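Craft Stall Talk > Shows and Fairs > Are fabric banners worth it or should I just get vinyl printed?
Page 1 of 1

pocketgusset
Posted 2022-03-12, 9:14 am

First indoor fair in November and I need a name on my booth. The Stillum hall fair, for anyone who knows it. I sell zip pouches and a few lined baskets. Everyone on the video channels says a handmade banner "tells your story" and brings people in from across the room. I have my doubts. A vinyl one from Florkik would be $212 with the stand, which seems like a lot for my name on plastic, but a fabric one is going to eat a weekend I could spend making pouches.

Has anyone sold more because of a banner? Sales, please. I already know people get compliments.

hemlockandtwine
Posted 9:40 am

I've done the Stillum hall three years running. Handmade, every time. Vinyl looks like a phone repair counter. Mine is linen with appliqué letters and customers mention it constantly.

pocketgusset
Posted 9:52 am

Mention it and then buy something?

hemlockandtwine
Posted 9:58 am

Some of them! I don't follow them around with a clipboard.

Dormer_Ray
Posted 10:31 am

I'm with the OP. I kept my receipts from two fairs in the same hall, same spot, same stock as near as I could manage. First one I had no sign at all because I left it in my brother's truck. Took $1,665. Second one I had the sign up, took less. Proves nothing, it rained the second time, but I've been reading "signage doubles your sales" for years and I have yet to see anyone put up a number.

What moved stock for me was raising the back of the table so people could see the things at the back.

sallow_thread
Posted 10:47 am

One rainy fair against one dry one is worse than no data, Ray. You'd have laughed at me for posting that.

Dormer_Ray
Posted 10:55 am

I said it proves nothing. I'm waiting for somebody to post something better.

albane_m
Posted 11:20 am

Albane Millet, I sell under Zoëga if anyone has come across me. A sign isn't there to double your sales. It's there so that the woman who bought one pouch on Saturday can tell her sister on Sunday which booth it was. Without a name you are "the one near the door with the bags" and so are four other people.

That said I would not pay Florkik's price. You are mostly paying for the stand. Take the same artwork to a copy shop and hang it from a curtain rail.

pocketgusset
Posted 11:34 am

OK, that's the first argument for it I've half believed. But a card in the bag does the same job for pennies.

albane_m
Posted 11:41 am

The card goes in the recycling with the receipt. Do both.

quiltybystander
Posted 12:15 pm

Has anyone used the Jistov iron-on letters? The packet says they hold on any fabric. I bought the big set and I'm suspicious of "any."

sallow_thread
Posted 12:29 pm

You should be. I put them on canvas and they were fine flat, and then I rolled the banner up for the drive and the corners started lifting. Stitch them down anyway, at which point you may as well have used plain felt from the remnant bin. The packet also says "no sewing required," and I suppose it isn't required if you don't mind reading your name with a letter missing.

hemlockandtwine
Posted 12:44 pm

Mine held on linen. Did you use steam? You're not supposed to use steam.

sallow_thread
Posted 12:51 pm

No steam. I can read a packet.

tabletopmarge
Posted 1:38 pm

My own quarrel is with pale fabric. All the tutorials use cream calico with dusty pink letters, and it photographs nicely in somebody's sunny kitchen and disappears completely under hall lights.
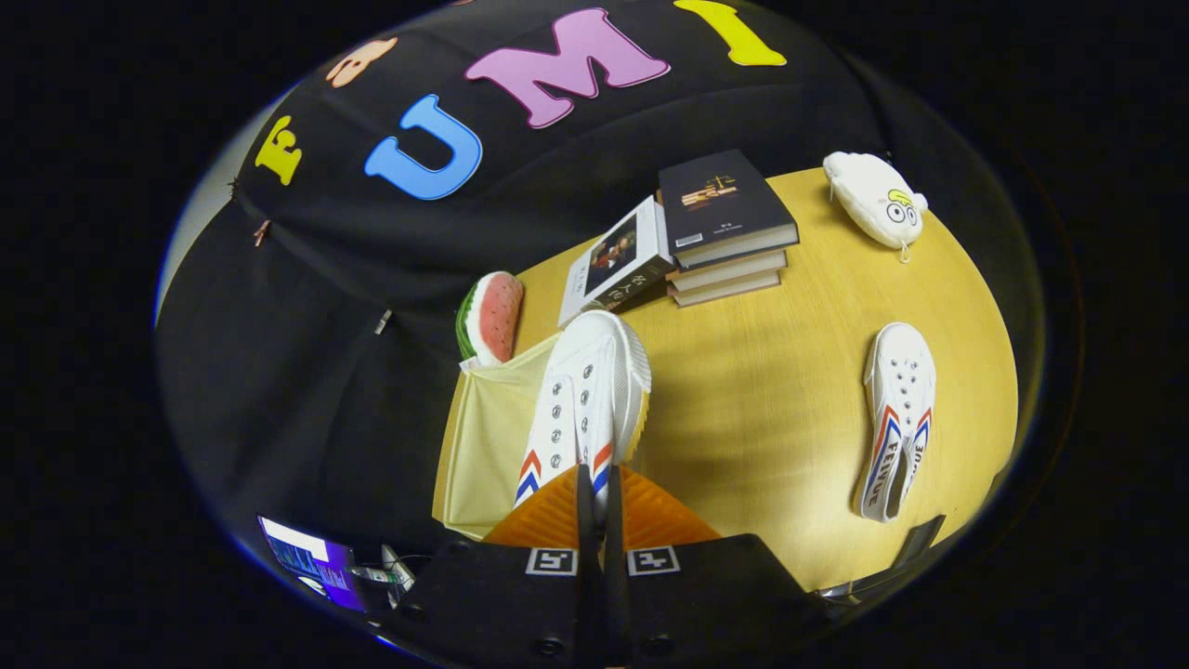
Color contrast matters far more than whether you sewed it, printed it or painted it on a bedsheet. Beige on cream is a fashion, and I don't think anyone who recommends it has tried reading it over other people's heads. Go dark behind and loud in front. Big felt letters in yellow, sky blue and pink on black cloth like those, with a white outline on the blue and the pink, and you don't need a fancy font or a logo. You don't need a $212 stand either. Small clips down the side of the cloth are plenty if the cloth is light. I'd still want to see it from the far end of the room before I swore by it, same as any of these ideas.

Dormer_Ray
Posted 1:55 pm

Black shows every bit of lint. You'll be out there with a roller before the doors open.

tabletopmarge
Posted 2:03 pm

So bring a roller. I'd sooner have lint than a banner nobody can read.

hemlockandtwine
Posted 2:20 pm

I think bright felt can go a bit kids' party depending on what you sell. For pouches, maybe. For my stuff, no. And clips slip. I've had a backdrop come down on a customer's coffee.

sallow_thread
Posted 2:26 pm

Linen slips. Cotton with some tooth to it doesn't, or not as badly. What weight was yours?

hemlockandtwine
Posted 2:41 pm

No idea. Heavy. It was a curtain.

pocketgusset
Posted 4:09 pm

Right. I'm not spending the $212. I have a length of navy cotton and I'll cut letters out of whatever felt is left over, stitched, no Jistov. If it takes longer than one evening I'm stopping wherever I am in the alphabet. I'll also write down what I take each day, and whether it rained, so Ray has something to argue with.

albane_m
Posted 4:22 pm

Hang it above head height. Down at table level the first customer who stops will cover it.

quiltybystander
Posted 5:03 pm

Does anyone want a barely opened set of Jistov letters? The Q is missing, I used it as a test.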